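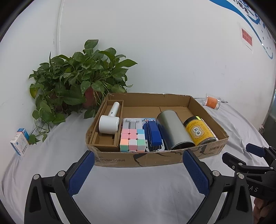
Fig. 4.1 Small items in an open cardboard box

4. SETTING UP THE NEPIA 72 FOR HOME PLAY

This section covers the first power-up of the Nepia 72 reel cabinet, loading tokens, setting the stake and filling the hoppers. It applies to cabinets sold by Clurholm with the Ovside control board. If your cabinet has the older Pravard board (green label inside the top door), follow the Pravard supplement and come back here at 4.5.

Revised 13/11/2018.

The cabinet is supplied for private use with tokens only. It is not set up for coins and must not be used where the public can play it for money or prizes without the right licence.

4.1 Before you start

You will need the top door key, the cash door key, the bag of tokens and a cross-head screwdriver. Both keys are taped inside the payout tray when the cabinet leaves the warehouse. Have someone with you to help move it.

CAUTION: The cabinet weighs 90 kg with empty hoppers. Do not tip it forwards. Do not lift it by the button panel or the top glass.

1. Choose a level floor. A thick carpet is fine if the cabinet does not rock.
2. Leave a gap of 210 mm between the back of the cabinet and the wall. The fan outlet is at the back, low down on the left as you face the machine.
3. Keep the cabinet away from radiators and direct sun, which fades the reel strips.
4. Adjust the four feet until the cabinet stands square. Use the spanner clipped inside the cash door.

NOTE: Reels on a cabinet that leans to one side will still spin, but tokens may collect in one corner of the hopper and the machine will report it as empty.

4.2 Removing the transit fittings

1. Unlock the top door and swing it down on its stay.
2. Take out the foam block in front of each reel. There is one block per reel and a longer one behind the lamp board.
3. Undo the red screw on the reel deck and slide the deck out by one notch. Check that each reel turns freely by hand. Turn them slowly, towards you.
4. Push the deck back until it clicks.
5. Refit the red screw in the spare hole marked PARK. You will want it again if you move house.
6. Look along the ribbon cable at the left of the deck. If either plug has worked loose, press it home.

CAUTION: Never turn the reels by hand with the power on.

4.3 First power-up

1. Plug the cabinet into a wall socket. Do not use an extension reel.
2. Switch on at the wall, then at the rocker switch on the back.
3. Wait. The lamps come on in rows from the bottom, then each reel makes one full turn to find its starting place.
4. When the display shows READY, close and lock the top door.

If the display shows 14 or any other number in place of READY, switch off and go to Section 9, Fault Codes. If a reel keeps turning without stopping, switch off straight away. The usual cause is a piece of foam left over the sensor at the back of the deck.

NOTE: The machine plays the full attract tune at first power-up whatever the volume is set to. After that it follows your setting.

4.4 Filling the hoppers

There are two hoppers. The left one pays out single tokens and the right one pays out the larger tokens used for jackpots. The left hopper holds 560 single tokens. Do not fill it above the line.

1. Switch off at the rocker switch.
2. Open the cash door.
3. Slide the left hopper out on its runners and pour the single tokens in.
4. Spread them level with your hand.
5. Slide the hopper back until the plug at the rear meets the socket. Push firmly.
6. Do the same with the right hopper and the large tokens.
7. Close the cash door and switch on.
8. Hold the REFILL button, behind the top door, until the display shows FULL.

If you skip step 8 the machine carries on counting down from its old figure and will stop paying before the hopper is empty.

CAUTION: Keep fingers, sleeves and hair clear of the hopper disc. It can turn without warning when power is on.

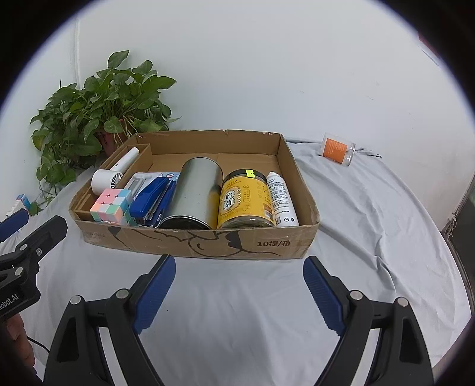 Bent or sticky tokens are the main cause of hopper jams, so look through the bag as you pour. Wash dirty tokens in warm water with a little washing-up liquid and dry them fully before they go back in. Polish leaves a film on them and should not be used.

4.5 Setting the stake and features

All settings are made from the front buttons with the top door open. The door switch puts the machine into set-up mode and the display shows SET.

1. Press HOLD 1 to step through the menu. The order is STAKE, FEATURE, GAMBLE, VOLUME, TIMER, EXIT.
2. Press HOLD 2 to change the value shown.
3. Press HOLD 3 to store it. The display blinks once.
4. Repeat for each item you want to change.
5. Step to EXIT and press START, or simply close the door.

STAKE. One, two or four tokens a spin. On four tokens all the pay lines are lit. On one token only the centre line pays.

FEATURE. LOW, MID or HIGH. This sets how often the feature board is offered. HIGH makes for a livelier evening but empties the left hopper sooner. The machine is sent out on MID.

GAMBLE. ON or OFF. When it is ON the player can risk a win on the red and black lamps. When it is OFF wins go straight to the bank display.

VOLUME. 0 to 9. At 0 the tune is silent but you will still hear the reels and the hopper.

TIMER. See 4.6.

NOTE: Pravard boards show GAMBLE before FEATURE. The settings do the same job.

4.6 Session timer

The session timer stops play after a set time. It can be used for fairness when several people are waiting, or by anyone who wants a fixed end to a session.

1. Open the top door and step to TIMER.
2. Press HOLD 2 until the display shows the number of minutes you want. The longest setting is 90.
3. Store it with HOLD 3.
4. Close the door.

The clock starts with the first spin. Five minutes from the end the START button flashes slowly. When time runs out the machine finishes the spin in progress, finishes any feature that has already been awarded, pays the bank and locks. To unlock it, open and close the top door.

A feature awarded on the last spin is never lost. Gamble is switched off for that last win.

4.7 Test session

Carry out a short test before you leave the machine for others to use.

1. Insert ten single tokens, one after another. Each should add one to the credit display. A token that drops straight through to the tray has been rejected. Try it again, and set it aside if it fails twice.
2. Play at each stake in turn and check that the right lines light up.
3. Press and hold FEATURE TEST, next to REFILL. The feature board lights and the machine steps through every square. No tokens are paid during this test.
4. Press COLLECT with credit showing. Count what is paid against the display.
5. Switch off, wait until all the lamps are out, and switch on again. Your settings should be as you left them.

If the settings have gone back to those it was sent out with, the memory battery needs changing. The part and the method are in Section 8.

4.8 After set-up

Write your settings on the card inside the top door. Clurholm will ask for them if you ring with a fault, along with the board number printed under the barcode.

Switch the cabinet off at the wall if it will not be used for a while. Leave the tokens in the hoppers unless the room is damp.

Section 5 covers changing the lamps and cleaning the glass.

Reader comments

Guest: Step 8 in 4.4 was my problem. It had been telling me the hopper was empty since last December and I could see it wasn't. Held the refill button in and it has paid out fine ever since.

Guest: My board label is more of a yellow than a green. Menu has GAMBLE before FEATURE, so I take it that's a Pravard?

Guest: Re the above, yes, mine is the same colour and it is a Pravard. The supplement is only two pages.

Guest: Could the PDF have the fault codes in the same file please? I keep having to go back for them.

Guest: Feature on HIGH, stake on four, and we had the left hopper empty before the food came out. Great fun though! Put it on MID now.

Guest: Does anyone know if the large tokens can be bought separately? We are three short.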